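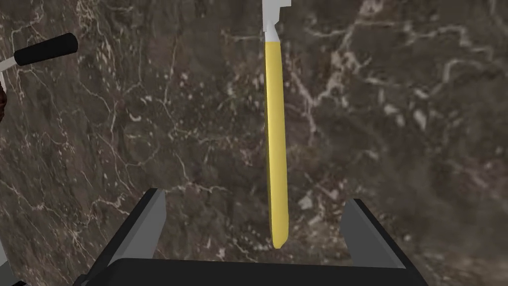 In simulation: a yellow rod, held from above, hangs over the gap between the fingers of an open gripper.

The Kitchen Test
By Rukhsana Lashari

The question put to the Skaketti laboratory in February was a plain one. A supplier of housing for older people, Lodhi Homes, wished to know whether it should leave room in its next set of kitchens for a machine that could put things away, wipe down and hand over what it was asked for. The laboratory, which occupies the upper floor of a former school in Ostitz, was asked to reply in terms that a building manager could use.

Its reply runs to several chapters and can be put briefly. The machines are not ready to be left alone with a kitchen. They are ready to be tested in one, and most of that testing is now done on a computer.

Ha-neul Ham, who leads the work, is careful about what such tests can show. "A rendered kitchen is cheap to untidy and cheap to put right," she says. "We can run the same small job 600 times before lunch with the light, the worktop and the starting position changed each time. What we learn is where the control program is weak. We do not learn how a wet cup behaves."

The small job is very often the passing of an object from one gripper to another. People do this without thought when they move a spoon from the left hand to the right. For a machine with two arms it calls for agreement on several matters at once: where the object is, how it is tilted, how far the fingers should open, and at what moment the first hand should let go. A long, thin object is harder than a box, and one that hangs from its upper end is harder still, as a slight touch to one side will set it swinging. On a veined stone surface the camera has the further task of telling a pale edge from a pale streak.

The laboratory treats a handover as complete only when the receiving hand has held the object for 3 seconds. By that measure, says Danish Tarar, who keeps the results, the control program does well with familiar items and poorly with a new one. He would not give a single figure for success, on the ground that it would be quoted without its conditions.
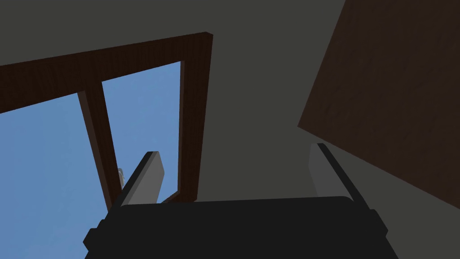
Arkance, the firm whose control program is under test, has put much of its effort into what it calls recovery: what a machine does when it has lost sight of its work. A camera fixed close to the hand goes wherever the hand goes. When the wrist turns upward, the worktop leaves the view altogether, and the program may have little before it but a blank grey surface, a wooden window frame and blue sky, with its own two fingers standing open and empty in front of them. A person in the same position would simply look down. The program must first recognise that nothing in view is of use, then recall where the counter was, and then return by a path that does not sweep the cups to the floor. Earlier versions tended to close the fingers on the air and report the job as done.

Iqra Shaikh, an occupational therapist who advises the project, considers this the most important part of the work. Her clients, she points out, can forgive a slow helper. They are less ready to forgive one that is confident and wrong, above all where knives are kept. She has asked that any machine placed in a home should stop and wait when it is in doubt, even if it must wait for up to 8 minutes until somebody comes.

There is also the matter of clutter. Shop-floor machines have long been able to repeat a movement with great accuracy, and they can do so in large part through the order imposed around them: parts arrive in trays, the right way up. Household counters are arranged by whoever used them last. Shazia Kiani, who manages properties for Lodhi Homes, supplied the laboratory with 3945 photographs of worktops taken with tenants' consent, and the layouts used in the tests now draw on them. She observed that very few showed enough clear space to set down a dinner plate.
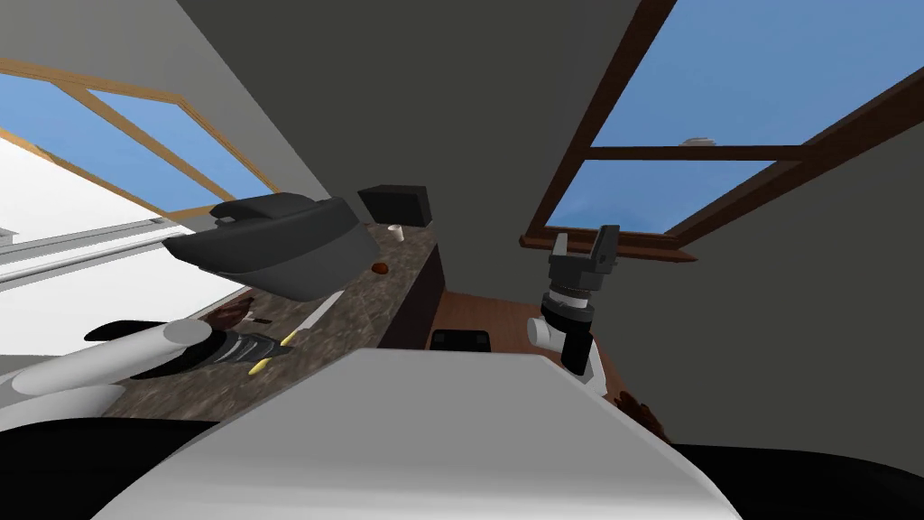

Both arms at the counter in the simulated kitchen, among small items that include a white cup and what looks like a knife.

The advice given to Lodhi Homes was accordingly modest. New kitchens should have a power point at floor level and a clear width at the counter, both of which are useful to a tenant with a walking frame in any event. No cupboard space should be given up for a machine at present. The laboratory will begin trials with physical arms once the handover tests have been repeated on a second set of objects - cutlery first, then lidded containers - and Ms Kiani has offered an unlet ground-floor flat in Ostitz for the purpose.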